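Old Tower, Lid Off: A Little Gallery

January 8, 2019

I spent a good chunk of December with my head inside old desktop computers, and I had a ridiculous amount of fun doing it. If you like green boards and tangled wires (I know there are a few of you out there!), pull up a chair.

Black tower on its side, panel off, with the graphics card lying just below the CPU socket.

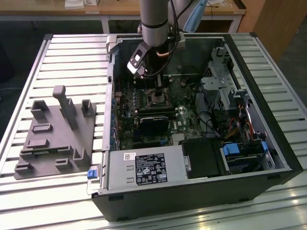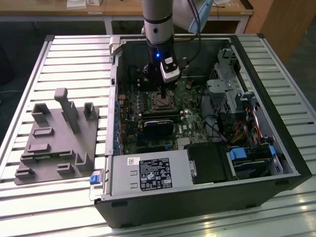 I've always worked on towers lying down. My first one I did standing up, on the carpet, with a flashlight in my teeth, and I dropped a screw into the power supply and spent the rest of the evening shaking the whole thing like a piggy bank. Never again. Flat on a table, open side up, and gravity is suddenly on your team.

What I love about these office-type machines is the color coding. Blue generally means "go ahead, touch this, it comes apart here," and once you've learned that you can strip one down without hunting for a screwdriver every two minutes. I have a home-built PC under my desk that cost me way more and is a total pain by comparison. Everything in it is black, and every screw is a slightly different size from its neighbor.

The order I go in, for anyone who wants to try it: power cord out, press the power button once to drain whatever's left, then the side panel. After that I take the graphics card out first because it's always in my way, then the drives, then the cables I can reach. The processor I leave until I'm properly awake. Those sockets scare me a little, and I'm not ashamed to say so. I once bent 6 pins on a board with my sleeve. My sleeve! I straightened them with a sewing needle and it booted, but I aged a decade.

Dust is the other thing. I keep a soft paintbrush just for this, an inch wide, and I go over the fan blades and the corners before I unplug anything, so I'm not brushing fluff into open connectors. Canned air is fine too, but do it outside if you can, and hold the fan still while you spray.

For small parts I use a Mander tray, the shallow kind with 9 compartments, and I fill it left to right in the order things come off. Putting it back together is then just right to left. I tried a Tapsell magnetic mat before that and it was nice enough, but I kept leaning on it and ending up with screws stuck to my watch.

A couple of people asked where I get my towers. Mostly the Sorside surplus sale, which is a big drafty hall full of office clear-outs, and you can walk away with a decent case for the price of lunch. Go early, bring a cart, and check that the side panel opens before you pay. I skipped that last part once and brought home a locked one with no key.

More pictures when I get through the next pile. I've got two little slim ones waiting by the back door, and one of them rattles.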